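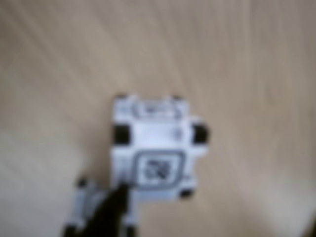
¿Te has preguntado alguna vez por qué un dado rueda y una caja de zapatos no? A mí me encanta esta pregunta, porque la respuesta está en las esquinas. Un cubo perfecto tiene seis caras iguales, ocho esquinas y doce aristas (las aristas son las rayitas donde se juntan dos caras). Pero los cubos que andan por casa casi nunca son perfectos. Mira el blanco de la mesa: tiene bultos negros a los lados y piezas oscuras en las esquinas, así que su contorno ya no es un cuadrado liso. ¿Y sigue siendo un cubo? Yo digo que sí, porque todos lo llamaríamos así. Un matemático muy serio a lo mejor me regañaba.

Vamos con las caras. Pon una caja cuadrada delante de ti y mírala desde arriba, un poco inclinada. ¿Cuántas caras ves? Yo suelo ver 2, la de encima y la de delante. Si la giras un poquito aparece otra, y ya está, por más vueltas que le des nunca verás más de tres a la vez. ¡Pruébalo! Yo me pasé una tarde entera intentando hacer trampa con una caja de galletas Magesa y no hubo manera. (Con un espejo sí se puede, pero eso no vale.)

Ahora, las mesas. La madera tiene unas rayas que se llaman vetas, y salen de cómo creció el árbol. Cada año el tronco engorda y se forma un anillo nuevo; cuando lo cortan a lo largo, esos anillos se ven como líneas. Pasa el dedo por una mesa de madera sin barnizar y a veces hasta las notas.

Para terminar te dejo un reto de los míos. Coge papel cuadriculado y dibuja seis cuadrados iguales en forma de cruz: cuatro en fila y uno a cada lado del segundo. Recorta, dobla y pega con celo. En mi cuaderno Tama me salió torcido el primero y el segundo también. El tercero lo tengo en la estantería, lleno de botones.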